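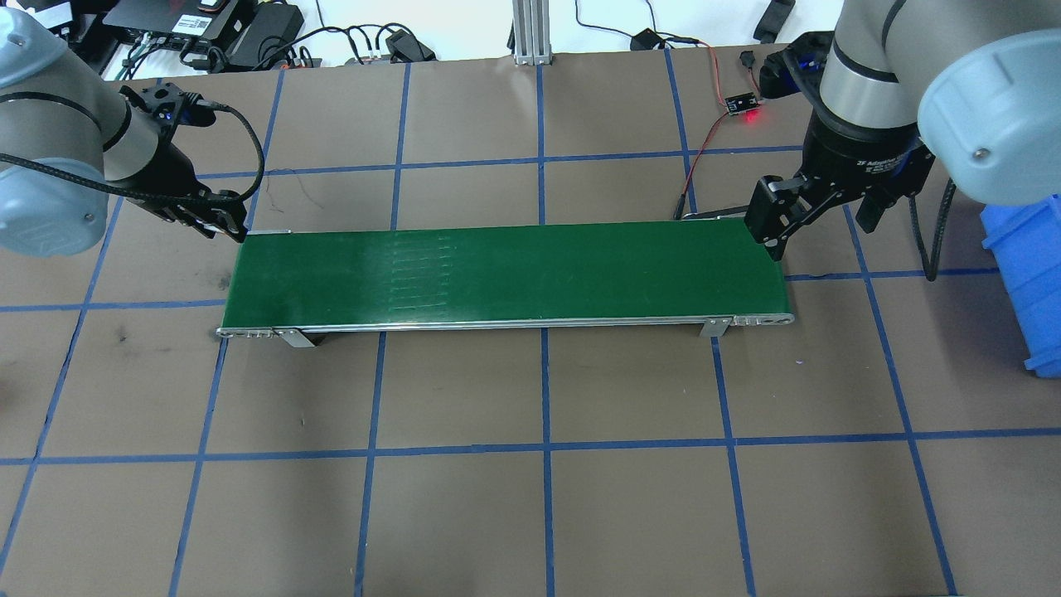

Brown Paper, Blue Tape: Frequently Asked Questions About the Bench

Kept by Lensa Lemma for anyone using the conveyor bench at Skokier. Last argued over in December.

Why is the table covered in paper?
Paper is cheap and the tabletop is not. When the paper gets too scruffy we peel it off and start again. Please don't write phone numbers on it.

What is the blue tape for?
It makes a grid, so that "put it one square over" means the same thing to everybody. Before the grid we said "a bit left," and Marina Kyriakidis and I have different lefts.

The lines aren't perfectly straight. Does that matter?
Not to me. It matters a great deal to Wiesława Wilczyńska, who owns a very long ruler and may be consulted.

How do I lay new tape?
Long runs first, then the cross runs. Press it down with a plastic card and don't stretch it, or it will creep back overnight and you'll blame the roll. A full re-cover takes me 48 minutes, or 84 with help.

Where do small parts go?
Inside a square, off the tape. One part to a square until you've been here long enough to have opinions.
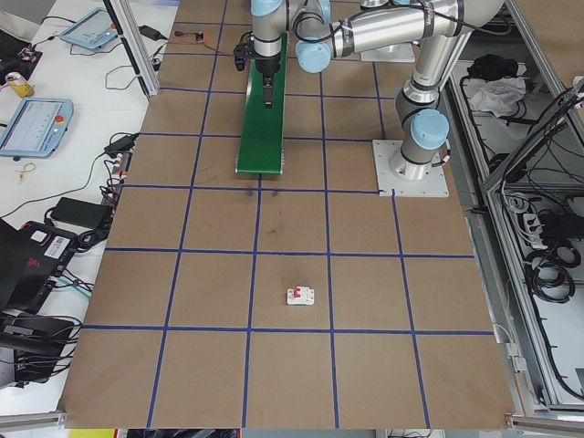 A breaker parked on a line will get nudged by a sleeve sooner or later, and then you have a breaker in no particular square, which defeats the purpose of all that tape.

Can I put my coffee on the belt?
No. Chrysanthi Lambrakis has asked me to add: no, even when it's switched off.

How do I clean the belt?
Damp cloth, a little dish soap, power off. Wipe along the length. Skip the solvent from the Drostach cabinet – it takes off marker, and it also takes off belt.

And scuffs on the paper?
Leave them. Rubbing makes a small smudge into a large one with a fuzzy patch in the middle.

Who looks after the cables?
In theory, whoever plugged them in. Coil what you aren't using, put it on the lower shelf, and label both ends. Ourania Kyriakidis will trace a mystery cable for you, but you'll hear about it through lunch.

Can I move the conveyor?
Ask first. Mark the old position with a pencil, and put your initials by it so we know whom to thank.

Where do I get more tape?
Second drawer of the Aryee cupboard. If there are fewer than 9 rolls left, tell me before you take one – I order them, and they are never quite the same blue.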